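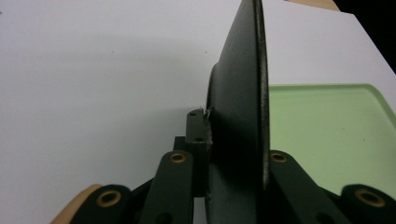 Kinga Dudás wrote to me in the morning that a tray without feet will always slide, and that I should put cork under it before I put anything on top. She wrote it in capital letters. I answered that first I want to finish the question of the coasters, and then the question of the tray, one after another. She sent back only a thumb.

16 May 2026

So, the coasters. I call them coasters, but Silvana says they are too big for this and that I should call them plates. They are dark gray, almost black, and round, and they have a rough edge which I like very much to touch. I bought them in October in the shop Hemuvier in Jokville, together with the green tray, and then everything stayed in the box during the whole winter because I was ashamed of the price. Now we have the white table and I have no more excuse.

My plan for today was simple. Take everything out, wipe it, decide what goes on the table every day and what goes in the cupboard. I thought it will take one hour. I began after breakfast and I was still at it when Érica Falcão called to ask about the lunch for her father, and I had not even washed my cup.

The difficulty is that dark things on a white table show all the dust, and a white table shows all the crumbs. I wiped, I turned around, and there was again some small dot. My mother had a brown table with a brown cloth and I believe now that she was a wise woman. Also the white is not the white from the shop. In the shop it was warm, like milk. At home, with our lamp, it goes a little to violet, and I have asked Ronaldo already two times if he sees it too. He says he sees a table.

I tried to stand one of the plates on its edge, the way they do it in the window of Hemuvier, leaned on a little wooden rack. It looks elegant for as long as you hold it. I don't have this rack. Haltell sells one, but it is 12 for the small size and I think it is too much for a few sticks. Adalberto Assunção said he can make me one from what is left of his shelf. He said the same about the box for the onions, and this was in another year, so I don't wait with my breath closed (I must look how to say this one correctly).

About the tray I had more luck. I like it more than I remembered. It is a light green, like the inside of a cucumber, and the corners are round, so it will not hurt the wall when I carry it badly. There is a narrow line that goes inside the border, and this line is where the dirt wants to live. I went through it with a toothpick wrapped in a piece of wet cloth. It is slow work but I was almost happy doing it, with the radio on low and the window open. I thought of nothing for a while.

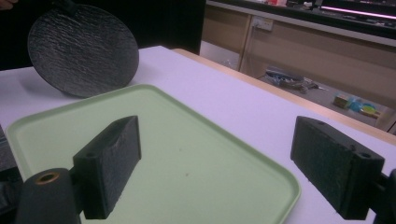 Then I had to decide what the tray is for, and here I was stuck again. If it is for the breakfast, it must live near the coffee. If it is for the keys and the letters, it must live near the door, and then the white table stays empty, as Silvana prefers. She says that a table with a tray on it is a table that is already half full. I said that a table without a tray will be full of letters in two days. We did not quarrel, but we both spoke very politely.

In the afternoon I read the paper that came with it. It says to use warm water and a soft cloth, no powder, and not to leave lemon on the surface. It says also 300 g for something, but the line is folded exactly there and I cannot read if this is the weight of the tray or of what you may put on it. I hope it is the first. A full coffee pot is surely more than that.

I measured the shelf near the coffee and it is too short by nearly 6 centimeters. So the keys have won, at least for now. The dark plates go in the cupboard, on the second shelf, with kitchen paper between them so that the rough edges don't scratch. I will take them out when the Falcão family comes to eat.

Tomorrow: buy cork. Ask Kinga if it must be glued or if it is enough to lay it under. Call Érica back about her father, and ask if he eats fish.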